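Kitchen & Home / Reviews
6 min read

The Kutusis marble top, after a good long stretch of real cooking

So my old laminate counter finally gave up (the seam by the sink had swollen into a kind of speed bump) and I did the thing I'd been telling myself for years I would never do, and bought marble. I know! Everybody I mentioned it to made the same face. My neighbor Lorna Menzies, who has had the same butcher block since before I met her, told me I'd be crying over a lemon by Friday.

It's the gray polished slab from Kutusis, the one they sell cut to order, and I paid for it myself with my own money and some of my sister's patience. I'd looked at the Mirkska version first. Mirkska is a little cheaper and the woman in their showroom was lovely, but everything they had in stock was bright white with that very neat gray feathering, and I have two kids and a coffee habit. I wanted something that already looked a bit lived in.

And oh, the color. On the website it reads as plain gray. At home it's more of a gray-green, with thin rusty brown veins wandering off sideways and paler ones mixed in with them. The brown was what worried me, because in the sample I was sent it could have passed for a tea stain, and I spent a silly amount of time rubbing at it with my thumb. On the full counter it's my favorite part. It also hides toast crumbs better than anything I've ever owned, which is either a plus or a health hazard depending on who's visiting.

Delivery and fitting

The slab came in one piece and the two fitters had it down before lunch. Delivery was $75, fitting was another $400, and you pay both up front, so budget for that. They were careful with the walls and not so careful with my tulips. One corner by the stove needed a little sanding afterward and Kutusis sent somebody back without any fuss, though it took 8 emails to get the visit on the calendar. Their phone line is hopeless. Just email, and put your order number in the subject line or you'll be starting over every time.

Living with it

It's cold, which I love. I make a lot of pastry and I used to chill a baking sheet and roll on the back of it like a crazy person. Now I just flour the counter and go. Pie dough behaves! Even my shortbread has improved and I had given up on my shortbread.

The polish is the part I'd think hard about. It's shiny. Properly shiny, to the point that with the light coming in you get big pale streaks of glare across it and you can't always tell if you're looking at a reflection or a smear of butter. I've wiped up a sunbeam more than once. If I did it again I might ask for the honed finish, which costs the same and which my friend Duyên Kim has in her bathroom. Hers looks softer and doesn't show fingerprints, but she says it drinks up water marks if you skip the sealer, so pick your battle.

Acid is the other thing. Lorna was right about the lemon, although it took until January and it was vinegar. There's a dull spot the size of a quarter next to the kettle where a splash sat overnight. You can only catch it from one angle and I've decided I don't care. If that sentence made your stomach hurt, please buy quartz.

For cleaning I use warm water and a drop of dish soap and that's it. I tried the Bidance stone spray because it came recommended, and it smells wonderful, but it left mine streaky and I went back to the soap. The sealer that comes with the counter goes on with a rag and needs the better part of an evening before you can put anything down. Do it after dinner.

What I'd change: the sample should be bigger, the phone should be answered, and the edge profile they call "eased" is sharper than I'd like at hip height. I have had bruises. Ask for the rounded one.

Would I buy it again? Yes, in the honed, with the rounded edge. I still run my hand along it when I'm waiting for the kettle, and the groceries and the mail and whatever parcel showed up that day all end up on it before they end up anywhere else.

Recent reviews
Mirkska pull-out pantry shelves, one year in
Bidance stone spray vs. plain dish soap
The Erdős bench scale for bread people
Small kitchen, big sink: was it worth it?
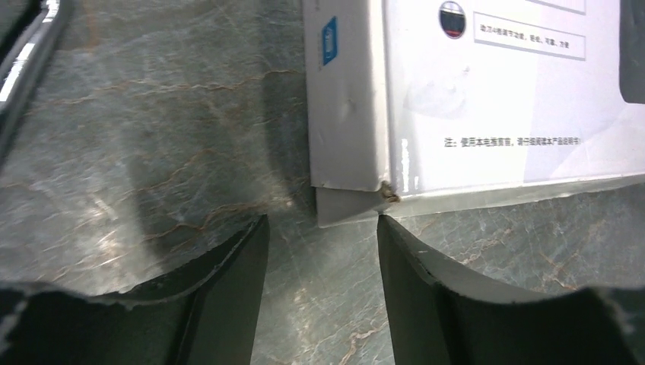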